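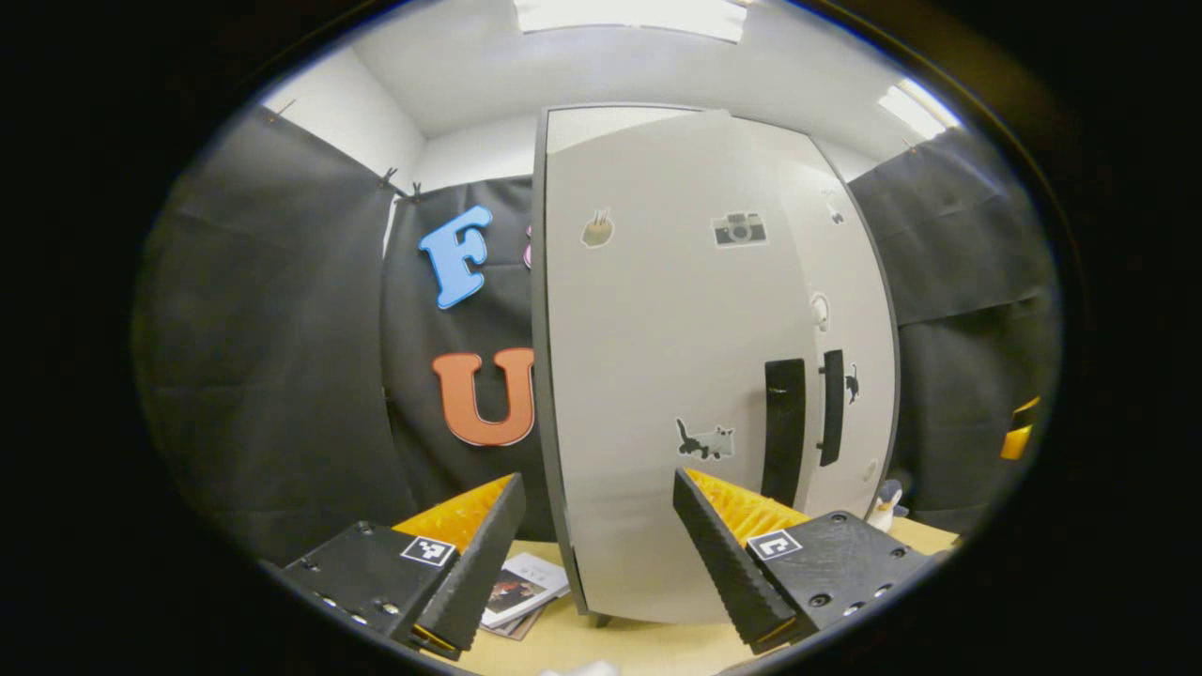 Where do stickers go on a shared cabinet? On the outside of the doors, clear of the handles.

Slide 2. Zinow office, tall white cabinet, two doors. Mention the stickers – a camera near the top, a cat lower down by the long handle, a tiny black cat on the other door. Pause for the room.

Slide 3. Labels. Contreras team used words only, 11 shelves, and people still asked. Tell the August story if there is time.

Slide 4. Removal. Warm cloth, pull slowly, wipe the door. 8 minutes for this part, then questions.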